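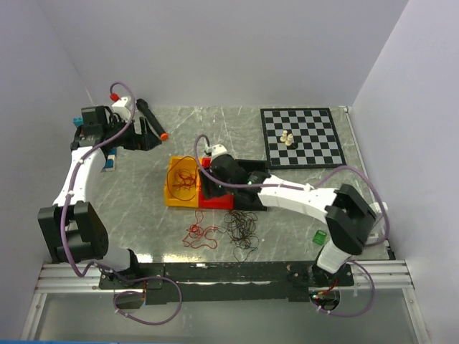 Three bins, and the wire still to go in.

The Marble Counter

Yellow, red, black. She said them under her breath going down the stairs, yellow red black, like a shopping list, and by the bottom step she had lost one and had to start again.

Ten to six. The van for Skallska went at half past.

Her mother's rule, the bins. Yellow for wire you could use tomorrow. Red for wire that wanted an hour's patience. Black for the rest, the stuff you kept because you had always kept it. Forty drawers in the old shop at Pukiveck and the whole lot came down to three bins in the end. Lamps gone. Bells gone. The long ladder gone to a cousin who never even liked it.

So. Wire.

She picked up a bundle and it came apart in her fingers, not broken, just loosened, one loop sliding out and then all of them wanting to follow. Twist it back. Over, under, tuck. Her mother could do it without looking, talking the whole time, about the price of coal or the woman at Tedance who put sugar in her soup. Over, under, tuck. Hers looked like a bird had started it and been called away.

Yellow, then. No – red. No.

The phone on the stairs. Let it ring.

It would be Vahidi's anyway, they had rung twice since lunch. They had the invoice out, 3390 for the stock and fittings, and would she confirm the 776 already paid, and would she be so kind as to say if the wire was included. Included! As if anyone had ever walked into the shop and asked for that. As if she could put a number next to it.

She had said yes. Fine. Take it. Then she had sat on the floor of the back passage for a bit with her coat on.

Twenty to. No, quarter to. The clock in the hall ran fast, her mother set it fast on purpose, and then of course everybody knew and took it off again so what was the use.

Another one. Thin stuff, red, the kind they used for the bells at the chapel house. She had held the end of that, age seven, on the landing, while her mother fed it down through the floor and shouted have you got it, have you got it, and she had not got it. She had been looking out of the window at a dog. The whole length went down the wall like a rat's tail and they heard it land. Her mother came up the stairs very slowly.

Then laughed. That was the thing. Sat down on the top step and laughed untill she had to hold the banister.

The big loop would not stay in the bin. She pressed it down and it came up over the side, pressed it down, up it came. Stubborn. You could bend it of course. You could fold it in half and it would go in flat and never be any good again.

She left it how it was.

Lights in the lane now, wet February dark, an engine turning over. He was early. They were always early when you wanted them late. She heard the gate and then boots, then the knock, polite, two knuckles.

'Coming,' she said, and didnt.

Over, under, tuck. Better, that one. Nearly a proper one. She held it against the lamp and it kept its shape, round and tight and small enough to shut your hand on.

Yellow meant tomorrow.

The knock again.

She put the bundle in her coat pocket, pushed it right down to the lining, and went to let him in.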